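The Trial Unit

Leonidas Zervas signed for it in the car park because the driver wouldn't bring it any further. Two crates and a flat box. Tovport on the side of everything, in green. He got the crates up the ramp on the pallet jack, swearing at the wonky wheel the whole way, and parked them next to the kettle.

"That's it?" said Mina.

"That's it."

"Thought it'd be bigger."

Four weeks' free trial. After that it was 800 a month or send it back, and the sending back was on them. He'd read that bit twice. Drakos had read none of it. Drakos owned the place and had seen the thing at a trade show in Brisbane, two beers in, and shook hands on it.

Pleretti Closures. Caps for bottles, caps for jars, caps for the little tubs hair wax comes in. They didn't make them any more, just sorted and packed. Mixed returns came in by the bag and somebody had to put the reds with the reds. For nine years mostly that was Mina.

First morning. Software wouldn't talk to the wifi. Leonidas rang the support line and got a bloke with a cold who said turn it off, all of it, at the wall. Then on again. Then it worked and the bloke sounded more surprised than he was.

Second morning. It picked up a cap. Put it down again in the same spot. Picked it up. Put it down.

"It's thinking," Leonidas said.

"It's dithering," said Mina. "I know dithering, I was married to it."

She'd been told to write a review. Drakos wanted it on paper, from the person who knew the job, fair and square, by the end of March. He'd said that to her face, the fair and square, and then hadn't quite looked at her. So she had an exercise book with a spiral down the side and a biro on a string. She took it seriusly. She put the time in the margin.

8 am, started up. Went all right.

Later. Stopped for no reason. L. pressed the thing.

Later. Dropped one. Did not look for it.

She underlined that last one. Did not look for it. You drop a cap, you look for it, it's gone under the bench and someone'll go over on it. She got down with the torch herself.

By the second week it was better though. She had to write that too. There'd been an update overnight and it came in smoother, no dithering, just down and across and let go. She stood there with her tea going cold. It had a kind of patience. She hadn't expected to like watching it and she did, a bit, the way you like watching somebody else do the ironing.

"Put that in," said Leonidas.

"I'm not putting in the ironing."

"Put in that it's better."

She put in that it was better.

Then the Brimix order. 400 jars' worth of lids wanted early, the customer ringing every hour, the truck booked and then un-booked and then booked. Drakos came down from the office with his sleeves rolled up, which never helped anyone. He wanted the machine on it. Leonidas said it hadn't been taught those lids. Drakos said well teach it. Leonidas said it took a day, maybe more, you had to show it over and over, and somebody had to sit there and do the showing.

Drakos looked at Mina. Leonidas looked at Mina.

"Oh, righto," she said.

So she did the lids by hand, all afternoon, radio on, and the machine sat with its lights off. Truck came at ten to five. Done. Drakos bought her a sausage roll from the servo and it was still hot in the middle. He ate the other one leaning on the door frame and said nothing about trials.

She stayed back that night, and Leonidas stayed too, he had the keys. Place was quiet. Rain starting on the roof. She asked him to switch it on.

"What for? You've done the order."

"I'm not finished my review."

He switched it on. Got the caps out for it, put the program up, stood back with his arms folded.
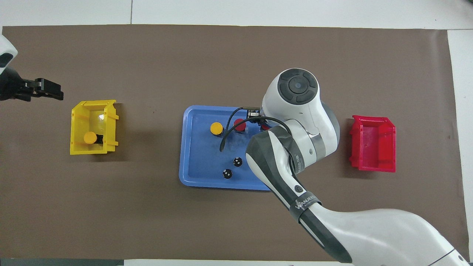 "Can it do a cap it's never been shown?" she said.

"Depends how close it is to one it knows. Same shape, new colour, you'd probably get away with it. New shape, you teach it from scratch."

She wrote that down word for word, and the time next to it.

"And who teaches it?"

"Whoever knows the caps."

She wrote that as well. Then she sat on the upturned crate and chewed the biro for a while. He thought she was going to ask the other thing, the thing about the 800 a month and what it came out of. He had an answer ready and it wasn't a good one. He'd been carrying it round since the car park.

She didn't ask. She tore the page out, neat, along the holes, and started a fresh one. Big letters at the top. WHAT IT NEEDS. Under that she put a person to show it. Then she put her own name, and after her name she put an hourly rate, and the hourly rate was a fair bit more than the one she was on.

She turned the book round so he could read it.

"That's cheeky," he said.

"Is it wrong but?"

He read it again. Rain properly going now, the gutter over the roller door spilling like it always did. He took the biro off her, still on its string, so he had to lean right in, and under her name he signed his own. Witnessed, he wrote. Spelled it wrong the first go and crossed it out.

"He'll be in at eight," he said.

"I'll be in at half seven," said Mina, and went to find her coat.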